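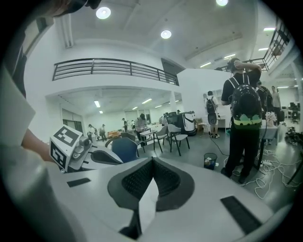 Section 4: Filling and Cleaning Your Wireo Pet Fountain

Now that the fountain is put together, it's time for the fun part, getting your cat or small dog to drink from it! Please give yourself a quiet half hour for the first fill, and keep the old water bowl out for a few days, as some pets like to think things over before they try anything new.

1. Unplug the adapter from the wall.

2. Lift off the lid and rinse the tank with warm water. No soap is needed the first time.

3. Soak the filter in a cup of cold water for 20 minutes, then slide it into its slot with the arrow facing the pump.

4. Pour in cold tap water up to the upper line (700 ml). The lower line marks 200 ml, and the pump should never run with less than that.

5. Press the lid down until it clicks on both sides, dry your hands, and plug the adapter back in. A little gurgling for the first minute or two is just air leaving the pump.

CAUTION: Never lift the fountain by its cord, and keep the cord away from puppies and any other determined chewers.

Note: If your pet has kidney or bladder trouble, or suddenly starts drinking much more or less than usual, please call your vet.

Weekly care

6. Unplug, empty the tank, and wipe away any slippery film with a soft sponge and a drop of dish soap. Rinse until the bubbles are gone.

7. Open the pump cover with your thumbnail and pull out any hair.

8. Change the filter every 28 days, or sooner in a house with several pets.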